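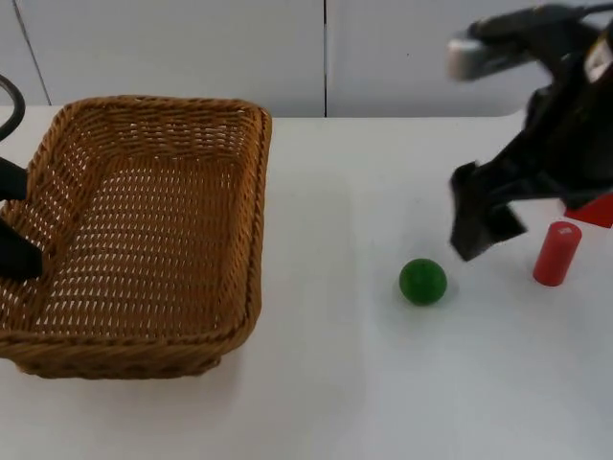
Both arms at the bench, basket still empty

Coralie_W wrote:
Second arm is finally on the table. It is the ball that gives me trouble. I bring the arm over the basket with the speed at 750 and it swings too far. Does somebody have the same problem?

gbach wrote:
750 is too much for such a long arm. Try 200 and raise it slowly.

Tove_A wrote:
I don't agree with Gunnlaugur. Speed is fine – your wrist camera needs a new calibration. Can you post what it sees near the rim?

Coralie_W wrote:
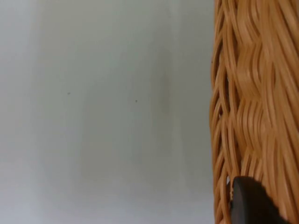
Wrist camera, finger close to the weave

Tove_A wrote:
Very close. I would move the drop point 2 cm to the inside.

gbach wrote:
And I would still go to 200 first. Change one thing at a time, please.

Coralie_W wrote:
OK, speed first, then the drop point. I will write again in this thread.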